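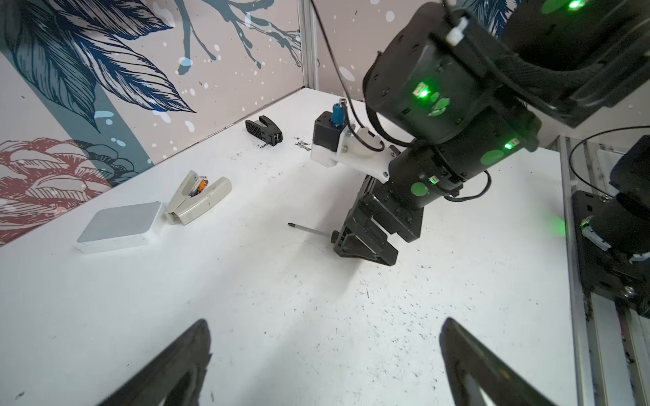

Garage > Tips > Home workshop > Between events

Workshop tips for hillclimb and autocross people, part whatever. Typing this between jobs so excuse the state of it. Most came from the Rarkari hillclimb crowd, some from my own screwups. Ordinary home garages, ordinary tools. If you have a lift, good for you, skip the jackstand stuff.

Getting the car in

Sweep first. Always. You will drop a clip, and you want it landing on a clean floor. Flat cardboard under the engine, the big sheets refrigerators come in. Appliance stores will give you those if you ask before they crush them. Write on the cardboard too. Arrow to the front of the car, then poke bolts through it in the pattern they came out. Works for timing covers, skid plates, anything with three lengths of bolt that all look the same till you strip one.

Jackstands on plywood squares if your floor is old. Mine has a crack right where the left rear goes. Shake the car before you get under. Hard. If you're scared to shake it you shouldn't be lying under it.

Wheels you took off go under the sill. Old habit, costs nothing.

Lug nuts

Torque wrench, by hand, star pattern, car on the ground or just touching. Then again after your first run of the day. Aluminum wheels settle. Irfan Purba paints a stripe across each nut onto the wheel with a paint pen and checks the stripes while he's in line. Takes him a couple seconds a wheel. I copied it and now half the paddock does it.

Wind the torque wrench back down before it goes in the box. To the lowest mark on the scale, not past it. And don't use it to undo things!! That's what the breaker bar is for.

Studs get a wire brush and nothing else. There's people who swear by anti-seize there. It changes your torque reading, so if your manual says dry, go dry.

Brake stuff

Buy fluid in small bottles. Big bottle looks cheaper, then sits open on the shelf all winter drinking water out of the air. Opened it last season? Out it goes. Take it to the county drop-off with the oil, never down the drain.

Bleeding alone: clear hose, bottle with a bit of fluid in it, hang the bottle from the spring with wire. Hose end stays under the fluid. Slow on the pedal. Check the reservoir every few pumps, then check it again, everybody lets it run dry once.

Brake fluid eats paint. Wet rag ready BEFORE you open anything. Spill, flood with water, blot. Don't wipe it around.

Old toothbrush for the slide pins. Mark it so it doesn't go back in the house.

Pads: write the date in marker on the backing plate when they're new. Just the month is ok. I found a set on my shelf marked September and no idea which September, so maybe the year as well.

Getting the smell out of a helmet

Asked all the time. Liner out if it comes out (check the tabs, some are glued). Sink of lukewarm water, baby shampoo, press it, don't wring. Rinse till the water's clear, twice more than you think. Dry on a towel rack in moving air. No dryer, no heater, no hood of the car in July.

Liner doesn't come out? Damp cloth, same shampoo, then a fan pointed into it overnight. Balaclavas go in the regular wash, no fabric softener. Same with fire resistant underwear, read the label, softener and bleach are what kills it.

Visor: wet paper towel laid over it for ten minutes, bugs slide off. Then microfiber. Dry paper towel will scratch it and the low sun will find every scratch.

Don't store the helmet in the garage near solvents or gas. Bedroom closet, in the bag.

Race suit stains

Grease on a suit, Tomoyo Kobori's method: cornstarch on the spot, leave overnight, brush off, then a drop of plain dish soap worked in with a finger. Cold rinse. She's had the same white suit forever and it still looks like a suit. Check your own care label first. Some makers say dry clean only and if yours does, then do what it says.

Velcro closed before anything goes in the machine. Velcro open chews up the knit cuffs.

Tires in a small space

Four on a stack, on their sides, a trash bag over each. Press the air out, tape it. Away from the furnace and anything with a electric motor. Chalk the corner on each (LF, RF and so on) plus which way it was spinning. Chalk rubs off, so grease pencil if they're staying put over winter.

Never set race tires on bare concrete for months, or at least Zdenka Dimitriou says never, and I've stopped arguing. Scrap carpet under them. Can't hurt.

If your compound is soft don't let the car sit on them in the cold, or even roll them around. They can crack. Put the junk wheels on.

Pressure gauge lives in a sock. Drop it once and it's a guess. Compare yours with a friend's at the start of the year and write the difference on a piece of tape on the back.

Bins

Clear bins. Solid ones look nicer and you'll never find a thing. Label the short end AND the lid. One bin per kind of emergency is how I do mine: a brake bin, a cooling bin, an electrical bin, a body bin (tape, zip ties, race tape, more zip ties). Grab the one you need and go.

Bin of shame: every bolt left over after a job, with a tag saying what job. You'll want it.

Zip ties, buy the 500 bag, split it with someone. They get brittle in sunlight so keep them in something dark. Old coffee can with a lid is perfect. Cut the tails flush with nippers, not with side cutters at an angle or you'll open your arm up on one later. I have the scar.

Tech sticker residue & numbers

Hairdryer, low, peel from a corner at a flat angle. Plastic card for the edge. Residue, a little cooking oil on a cotton pad, wait, wipe, then soap and water. Don't leave magnetic numbers on the car after the event. Grit gets behind and you get a perfect ghost of your own number in the clear coat. Ask me how I know. Wipe the door and the back of the magnet before they go on, and store them flat, back to back with paper in between.

Painter's tape numbers are fine at our level. Press down the leading edges. Cheap tape flies off so spend the extra buck.

Food for a long day

Freezer burritos wrapped in foil, on a hot manifold? People do it, I don't, tastes like oil. Thermos does a better job. Fill it with boiling water for five minutes first, dump, then soup in. Still hot at lunch.

Water jugs frozen the night before are your ice. Drink them when they thaw. Leave some room at the top or they split.

Bananas ride on top of everything. You'd think I'd learn. Salty snacks, nothing with chocolate. Amirul Yusof brings rice balls in a cooler and trades them for spare fuses, good system.

A trash bag clipped to the canopy leg with a binder clip. Take it home with you, the Fisier lot wants us gone with no trace and fair enough.

Hands

Gloves for anything black. When you forget: dish soap plus a spoon of sugar, rub in DRY, then water. Under the nails, scrape a bar of soap before you start the job and it stays clean under there. Barrier cream if your skin cracks. Hand lotion by the garage sink, no shame.

Budget things I'd buy again

- Magnetic tray. Two of them.
- Headlamp. Way more use than any work light.
- Kneeling pad from the garden aisle, half the price of the automotive one
- Decent torque wrench. Spend the 200 and don't lend it
- Baking sheets from the thrift store for drip trays
- Moving blankets, for lying on and for the fender
- Battery tender. Leave the car on it. Dead battery at 5 am is a bad start.

Things I wouldn't: the giant socket set with more than 50 sizes you'll never touch, the creeper with tiny casters (stops dead on a washer), any tape sold as "as strong as metal".

Night before

Load the car in the light. Fuel jug strapped upright, outside the cabin if there's any way to do it. Helmet and shoes by the front door, on top of your keys, so you can't leave without. Puspita Subramaniam drove all the way up to Vorirari with one shoe. Ran in a borrowed pair two sizes big, did ok too.

Paper list taped inside the trunk lid. Cross off in pencil, erase, use it again next time. Mine's got coffee on it and still works. Phone list is no good when your hands are filthy.

Reset the tire pressures at the site, cold, before you drive around looking for a parking spot.

And after: mud off the same evening. Garden hose, low pressure, inside the wheels first, where the lumps are. A lump of dried mud feels exactly like a bent rim and you'll waste a morning chasing it. Spray the harness connectors dry with air if you've got a compressor. Belts get brushed, not soaked. Leave the doors open an hour if the carpets are damp.

Got a better trick for helmet liners, send it to Dhillon at the club desk, he passes them on to me. Radiator fins and bodywork next time, I have to go put a hub back together.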